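Section: Research Papers > Tabletop Manipulation

4. Evaluation of the Udent Kit

4.1 Kit and setup

The Udent is sold by Porkine as a complete tabletop pushing kit for teaching labs and small research groups. It ships with a cylindrical end tool, a set of colored blocks, a mounting plate and a software package that covers calibration, teleoperation and logging. The arm is not included. We bought one kit at the list price and ran it for a term in the Delham laboratory. Porkine had no part in the tests and did not see the results before submission.

Assembly took one afternoon. Most of that time went to the mounting plate, whose holes did not line up with our arm flange until we added a spacer. The calibration routine asks the operator to touch the tool to a series of points on the work surface and then solves for the height offset. We repeated it each morning and after any change to the tool.

All trials used blocks pushed across a flat wooden board. The operator gave each instruction in plain language, such as "move the red star next to the green cylinder," and the policy supplied with the kit drove the arm until the operator ended the trial or the time limit of 40 seconds ran out.
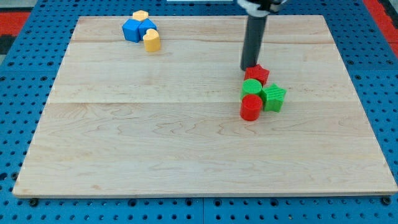 Figure 3. Work surface with the tool lowered near the red and green blocks. The blue and yellow blocks stand farther back, to the left.

We logged 2235 trials in total. Instructions fell into two groups: those that named a single block and a region of the board, and those that named two blocks. A trial was scored as complete when the named block came to rest within 30 mm of its target. Blocks that were moved by accident were noted in the log but did not change the score.

Single-block instructions gave little trouble. The two-block group was harder, mainly when the named block was touching others. The tool is thick compared with the gaps between blocks, and the policy often pushed a whole group when it had been asked for one piece. Porkine's manual suggests clearing neighbors first. The Pangilinan planner, which we ran as a baseline on the same arm, does this by default and was slower but moved fewer unnamed blocks.

4.2 Wear and upkeep

The tool was replaced once, after 8 weeks, when its tip had worn enough to drag on the board. Spares are sold only in pairs.

Contact the authors | Copyright Delham laboratory | Back to top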